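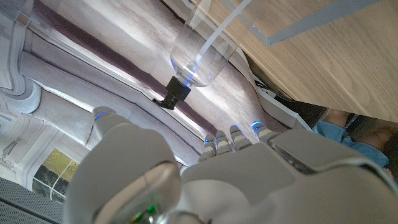 4. What the trailers hold back

Filed under: Film Studies > Trailers and Audiences

Figure 1. White robotic hand seen from behind, with a blue light at the tip of the thumb.

We now turn from the length of the trailers to the part of the work we enjoyed most, the order in which they let things out. The Cirkdale set contains 46 trailers, all of them shown before a main feature at the same two-screen cinema, and all for films that had not yet opened when the trailer was played. Section 3 showed that running time tells us very little about how much of the plot is given away. A short trailer can spoil nearly everything, and a long one can leave an audience with hardly more than a mood and a title. So what are the makers of these things doing with their time?

4.1 The late face

The clearest pattern is one we have called the late face. In 18 of the trailers, the main character is kept from full view until the second half. Before that we get shoulders, shoes, a coat going round a corner, a voice over a landscape, and above all hands. Hands are wonderful things for an editor. They can be busy or still, they carry age and work and nerves, and they ask a question (whose?) without a word being spoken. 

We had expected the late face to belong mostly to thrillers, where hiding somebody is half the point. To our surprise and delight it turned up all over the set. One of the strongest cases is the trailer for Skurnine, a quiet family drama about the sale of a ferry business, in which the elder sister ties ropes, counts change, peels an orange and signs a letter before we ever see her look up. When she does, the music stops. Several of our viewers told us they had leaned forward at that moment, and one had the bar of music before it written down from memory (nearly correctly!).

The trailer for the same film cut for the Nistano festival does something quite different. It opens on the sister's face and stays there. The shots are largely the same ones, in a new order, and yet viewers who saw this version described a different film: warmer, slower, and more likely to end well. We do not think either group was wrong. The finished film has both of these moods in it, and each trailer had simply picked one to lead with.

4.2 Borrowed sound

Sound is handled much more loosely than picture. It is common for a line of dialogue from the last third of a film to be laid over images from the first, and the join is often so smooth that viewers were certain they had watched the line being said. We tested this with five short clips in which the speaker's mouth is never seen. Viewers readily named a speaker each time, and were happy to tell us where the speaker had been standing.

The Căpraru trailers, all made by one small company of that name, are a lovely case. They use almost no dialogue. What they borrow is room noise - a kettle, a lift door, rain on a skylight - and they let it run on across several cuts so that quite separate places start to feel like parts of one building. A viewer who later saw one of the films told us she had been looking for a staircase the whole way through. There is no staircase in it. There are footsteps on stairs in the trailer, placed under two shots of a hallway, and that had been enough.

We should say that the room noise was hard to note down in a tidy way. Our first coding sheet had one column for music and one for speech, and everything else went into the margin. By the time we reached the Căpraru trailers the margins were full, and we went back to the start with a new sheet. The second pass took most of January and was well worth it, as a good deal of what follows in Section 5 comes straight from those notes.

4.3 Dates and titles

The title normally comes last, or next to last, with the release date after it. This is such a settled habit that any change to it is felt at once. Where a trailer gave its title early, viewers were better at recalling the name and rather worse at recalling anything else about it. Where the date came first, some took it for part of the story. We had not planned to look at this and did not choose our trailers with it in mind, so we offer it only as something that would repay a proper study with a larger set.

It also raises a practical point about the word "teaser". Distributors in our set used it for trailers of very different kinds, including some that showed the ending of a major scene. We have kept to "trailer" for everything shown at Cirkdale, and use "festival cut" for the Nistano version of Skurnine alone.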